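The Laundry Question, Again

December 23, 2019

My sister-in-law asked me over dinner last week when she could buy a machine that puts the laundry away. She asks me every December, and she doesn't mean a washer or a dryer, bless her, she has both of those and they work fine. She means the part after that, where you stand at the foot of the bed with a warm pile in front of you and a podcast going and lose the better part of an evening. I told her what I told her last year (not yet), and then I felt bad about how short that was, so I'm writing the long version.

I have been following household machines as a hobby ever since I retired from the Mellthorpe plant, where I spent a good many years keeping a packing line running. People assume that a factory full of machines must have been a place where machines could do anything. Oh, my. Ours could close a carton all day long and never get bored, but if the cartons came in a little damp and soft at the corners, the whole line stopped and somebody walked over and fixed it by hand. Now think of a T-shirt. A T-shirt is all soft corners.

Cloth is the hard part, and I wish more of the cheerful newspaper stories would say so. A mug is the same shape on the shelf as it is in the sink. A shirt dropped on the bed is a new shape every single time, and half of it is hiding underneath the other half. You and I look at the lump, see a bit of collar, and know where the sleeves have to be. We give it a shake. A machine has to find an edge first, and then find out whether it's the edge of the sleeve or just a fold that looks like one.

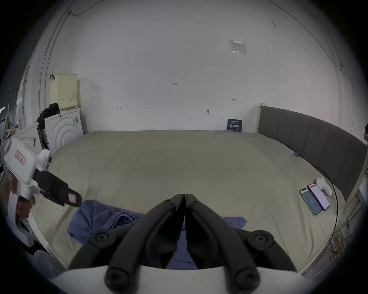 And then there is the room itself. My old line had painted floors and a fence, and everything that came down it had been put there on purpose. Bedrooms are different. Mine has a chair that hasn't been sat on in years, a charging cord that wanders wherever it likes, and usually a cat. Any helper that wants to work in there has to leave the cord alone, and the cat too, and do the job with whatever light happens to be coming in.

My friend Bonifacio Llorente, who worked the shift opposite mine and is a far more patient man than I am, thinks I'm too gloomy about all this. He went to a trade show in Flallard this fall and came back with a brochure for the Jemton, a cabinet affair about the size of a refrigerator. You clip each shirt to the front, it pulls the shirt in, and a folded one comes out at the bottom. He was delighted! I asked him how long he stood there clipping, and he allowed that it was most of the work. It's priced at more than 3,000 dollars, and it won't take socks, bedsheets, or anything belonging to a small child.

What I find more promising, and here Bonifacio and I agree for once, is teaching by showing. You don't try to write down the rules for a pair of pants, which I think would drive anybody to drink. A person does the chore, the motion gets recorded, and you do it again and again with different clothes until the machine has seen enough lumps to make a decent guess about the next one. It's how I learned to fold, come to that. My mother never explained a thing, she just took the other end of the sheet.
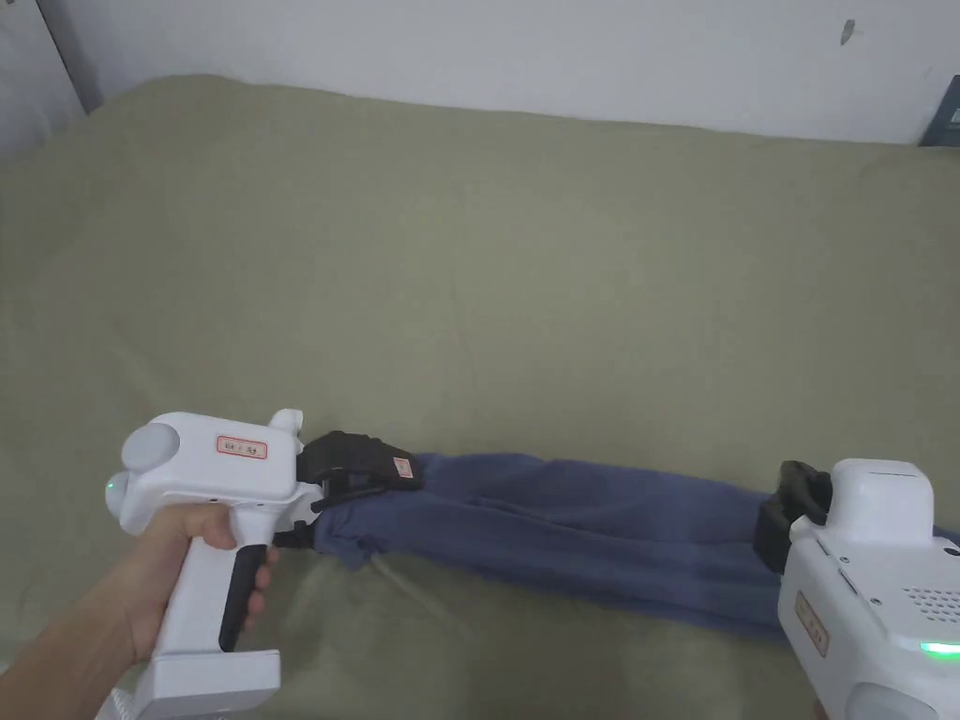
Two hands matter a great deal here. Try folding a towel with one hand sometime (I did, at the kitchen table, and it took me 10 minutes and some language). One hand holds and the other one smooths, and they trade off without your ever thinking about it. You also feel the cloth go snug before you've pulled too hard. That little bit of feeling is worth more than a very good pair of eyes, in my opinion, and it's the piece I'd be working on if I were thirty years younger and had any math.

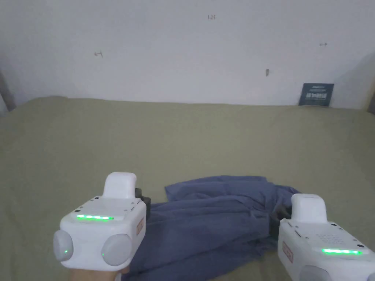
So should my sister-in-law hold off on buying anything?

I'd tell her to keep folding, and to put the money into a second hamper so the sorting gets done before the wash. I do expect a machine that can manage towels and pillowcases in an ordinary house before one that can manage a fitted sheet, and I'd like to be around to see either of them. Fairclough, my old supervisor, used to say he'd believe in the robots when one of them could find the other sock. I'm softer on them than he was. I've promised to write again next December, when she asks.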